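Robot Learning from Human Demonstration
Lecture 5: Collecting data with hand-held grippers
Lecturer: Farhad Daneshvar
Notes prepared by Golnar Tehrani, February 13, 2024

Last week we looked at teleoperation, where the person moves a leader arm and the robot follows. The data is good but slow to collect, and the robot has to be present. Today we take the other way: the person carries the gripper in the hand, with a camera fixed on it, and the robot comes only at the end.

5.1 The basic idea

The policy should see at test time nearly the same picture it saw in training. If the camera sits at the same place on the hand-held tool and on the robot wrist, the human arm stays mostly out of view and the change from person to robot becomes small. What remains different is the motion. A person can turn the wrist in ways that the robot joints do not allow, so every recorded path must be checked against the limits of the arm before training.

From each demonstration we keep three things: the camera images, the pose of the gripper over time, and the opening width of the fingers.

5.2 Small and flexible objects

Most early work used cups and blocks. In the Wamimance exercise we use jewellery, placed in and near a shallow tray in a furnished room. A cord bracelet has no fixed shape. When the fingers close on one point, the rest of the loop hangs by its own weight, and it can catch on the wall of the tray.
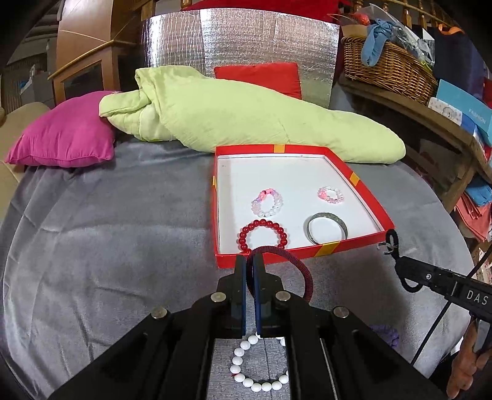

For this reason we do not write the goal as an exact pose of the object. We write it as a relation: the bracelet is inside the tray, or it is outside. Mahsa Ghaffari asked in the last class if a bracelet lying over the wall counts as inside. For our labels it does not.

Beads and metal bring a second problem. They are shiny, and the highlights move when the camera moves. Please do not remove these episodes from your set — the policy must learn from them also.

5.3 Two hands

With 2 grippers we also need the pose of one relative to the other. Each tool estimates its own path, and small errors add up separately. A common start position helps, but for long episodes we correct the relative pose again whenever one camera sees the other tool.

5.4 Result to discuss

Ardalan Parsa trained on 110 demonstrations, once with the relative pose as input and once without. Without it, the hands often reached for the tray at the same moment and blocked each other. Read his report before the seminar and look at the failed episodes first.

Homework
Choose 3 episodes from the Dehghan set. Mark the moment when the fingers close and the moment when they open. Explain in a few sentences where the finger width alone would give you a wrong label. Send the work to Firouzeh Farahani.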